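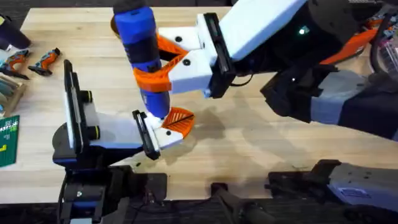
Sunday

Slept until nine, then finished the last of Hoddale. Two episodes back to back, which I had promised myself I wouldn't do. The finale runs long and the first half hour is mostly people sitting in cars. I still think Teixeira is the best thing in it. He was only supposed to be in the pilot, according to the interview I read last week, and they kept writing him back in. He plays the ferry inspector as a tired man who wants his lunch. I'd watch a whole season of that.

Called Yanling Xia after lunch. She got the part in the Tromis play, the sister, not the one she read for. Rehearsals start in June. She has a lot of lines in the second act and almost none in the first, so she'll be sitting backstage for an hour every night. She asked if I'd run lines with her and I said yes. The theater has 809 seats and she has never played anything over 200. She sounded fine about it.

Went back to my list in the afternoon. I have 1,409 entries now, counting the TV movies. I was going to stop at 1,000 and didn't. Fixed the dates on three of the early ones and took out a duplicate. Still can't find who played the brother in Fastus. The credits on my copy end before the supporting cast and the library's copy is the same. I'll write to the man who sold me the tape.

Rain from four o'clock on. Made soup and ate too much of it. Started a western at eight, turned it off at nine. The lead was dubbed by somebody else and I couldn't stop listening for it.

Need to return the library books and buy stamps. Yanling is sending the script tomorrow.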